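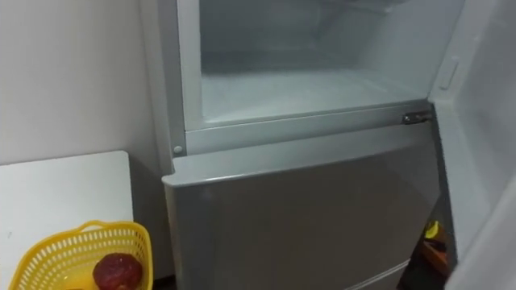 Home Stories Poems Letters About

The Winter Room

My aunt rented the room above the bakery in Prenemberg for 24 years, and when she died I went there by bus to empty it. The landlord gave me until Mon 21 December. I had 7 boxes and one good coat.

She had kept every ticket from the Vadard ferry. They were in a biscuit tin, tied with wool, and on the back of each one she had written what the sea was like. "Gray, polite." "Very rough, a man sang." I sat on the floor and read them until my legs became cold.

In the evening the baker's wife knocked. She brought soup and told me that my aunt owed her nothing, although I had not asked.
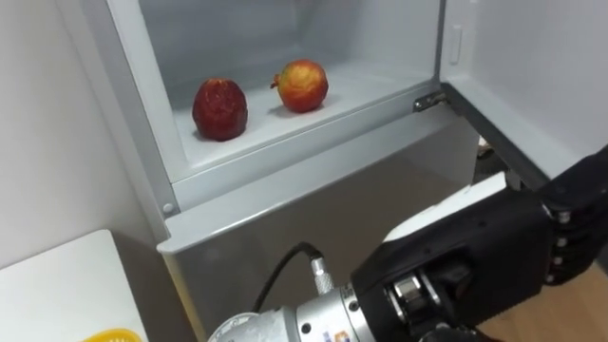 Two pieces of fruit on the white shelf.

I slept in her bed with the coat over me. In the night I heard the ovens start below, and the floor grew warm, first under the window and then everywhere. I understood why she never wanted to move to us, in the big house with the garden. We had always said that she was stubborn.

In the morning I found one ticket which was different from the others. It was from March, and it was for two persons. On the back she had written only the word Prarnari, the name of the island where the ferry does not stop anymore. I asked the baker's wife about it. She looked at the ticket for a long time - longer than is needed to read one word - and then she asked if I wanted bread for the bus.
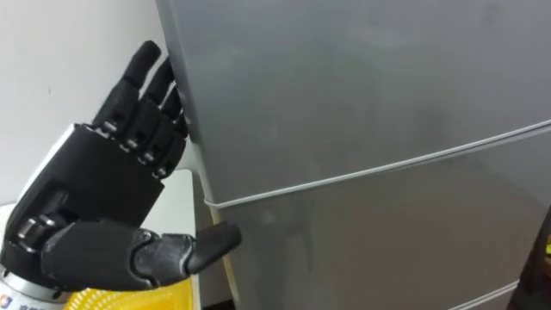
At the gray refrigerator.

I took the bread. The tin I left with her, on the counter, beside the scale. She did not say thank you, but she put it under the counter quickly, before the next customer came in.

Last updated: Mon 21 December
Contact | Copyright MacDonald Stories | Back to top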